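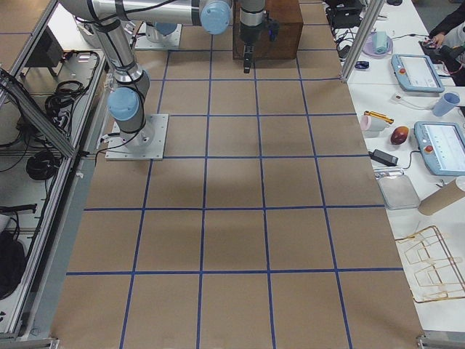
Posted in: Prineo users list > Planning and calibration

Dear Mr Abdelaziz,

Thank you for your message of 2019-05-27, which Dörte Eichhorn has passed to me as maintainer of the planning module. I answer your points in turn.

Reda Abdelaziz wrote:
> We have moved our two-arm cell at Jamberg to the current
> Prineo release. Single-arm plans are as before. When both
> arms are enabled, the planner rejects 36 of our stored
> motions with "start state in collision", although the
> arms are well clear of each other. Our log shows 1,663
> such messages. Is the table grid still the reference for
> both bases, or must each arm now be given its own? We
> should also like to know whether the old calibration files
> may be kept.

The table grid remains the common reference. Each base is entered as a position and a rotation relative to the grid origin, and the planner works out the distance between the arms from those two entries. It does not read any offset stored on the teach pendants. Where a pendant holds an offset of its own, the arm will move correctly when jogged by hand and will still be placed wrongly in the planning model.

From the log you attached, I believe this is what has happened. The second base is given in the frame of the first, as was permitted until March, and the new release reads the same figures as grid coordinates. The model therefore places the second arm much too close to its neighbour. The upper links then overlap in the model before any motion has begun, and the message you quote is the correct response to a wrong description of the cell.

I would ask you to proceed as follows. Open the cell file and set the field "base_reference" to "grid" for both arms. Enter the second base again, measured from the grid origin. Run the command "check-cell" with neither arm enabled and compare the drawing it produces with your table. The stored motions need not be recorded again.

The old camera calibration may be kept, provided that the camera has not been moved. The gripper offsets should be measured afresh - the sign of the vertical axis was changed in this release, and the notes did not make this plain. In-ho Yang is correcting the text.

Dalia Rimkutė has asked that any further logs be sent to the list and not to individual members of staff, so that other sites may consult them.

Yours sincerely,

Joon-young Myung
Planning and Control Software
Nakel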